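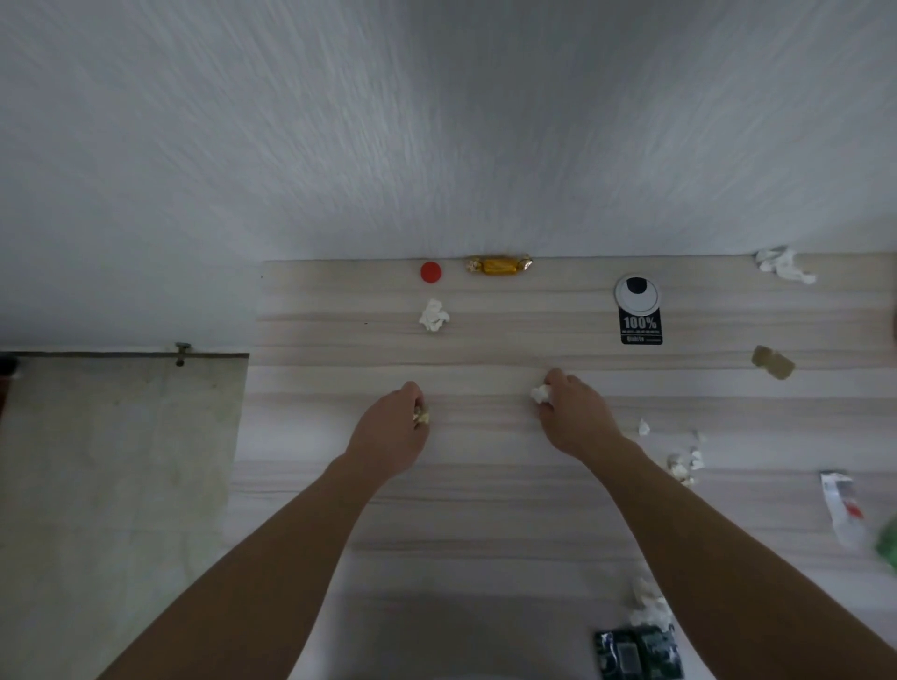
Can a machine clear a desk yet?

rosalba_f
Serious question, because I spent part of my evening picking tissues and bits of wrapper off a desk and I kept thinking, this is so dumb, why am I still the one doing this. We have a robot vacuum, we have the dishwasher, my brother in law has a mower that drives itself around his yard. But a desk with junk on it? As far as I can tell there is nothing I can buy. Am I wrong?

Nazareno C
You're not wrong. I work in packaging at Flellmont and we have two arms on the line that are fantastic as long as every carton shows up the same way. Same size, same angle, all day long. Give one of them a balled-up tissue and it would either miss it or squash it into the table. Soft stuff with no fixed shape is miserable for a gripper.

ornella_guerra
I think you're behind the times, Nazareno. My cousin's shop has a Hovdale arm on a cart and it picks up rags, gloves, whatever. It's slow, sure, but it does it! I watched it clear a bench back in April and it only dropped one glove.

Nazareno C
How long did it take though

ornella_guerra
26 minutes lol. But it was doing it by itself and I was eating a sandwich, so I call that a win.

L. Serra
Picking up is the easy half. The part I don't believe in yet is deciding. Rosalba, was everything on your desk trash?

rosalba_f
Ha, no. Mostly tissues and little scraps of paper, but there was a candy still in its gold wrapper, a red bottle cap my kid says he is saving, and a sticker with a big cartoon eye on it that says 100%. The candy and the sticker stay. The cap is under negotiation.

L. Serra
Well there you go. A wrapped candy and a crumpled wrapper look an awful lot alike, and one of them goes in the trash and the other goes in your mouth. And how would it know about the cap? You'd have to tell it, and by then you could have cleaned the desk twice.

ornella_guerra
You'd have to tell a houseguest about the cap too, Leonardo. I wouldn't hold that against the machine. Let it make a "not sure" pile and I'll go through it after.

ilaria_caputo
Jumping in as the person who wasted money on this. I bought the Randen desktop arm, 482 dollars, thinking it would at least sweep stuff into a bin. It does fine with blocks and pens. Flat scraps it can't get hold of at all, it just scratches at them. I watch my own hand do it, pinching a little piece against the desk and sort of rolling it up, and I have no idea how you'd even write that down as a program.

Nazareno C
@ilaria you could put suction on it for the flat ones. We use cups for the carton inserts.

ilaria_caputo
Tried it. Works on cardboard, hopeless on tissue. Also it ate a receipt I needed.

rosalba_f
Okay so what I'm hearing is, not yet, unless I have a whole lunch break and don't care about receipts. What does the Hovdale cost, Ornella?

ornella_guerra
They paid 3,065 used, cart included. I didn't say it was cheap!!

rosalba_f
I'll keep my two hands for now. Kid just asked for the cap back.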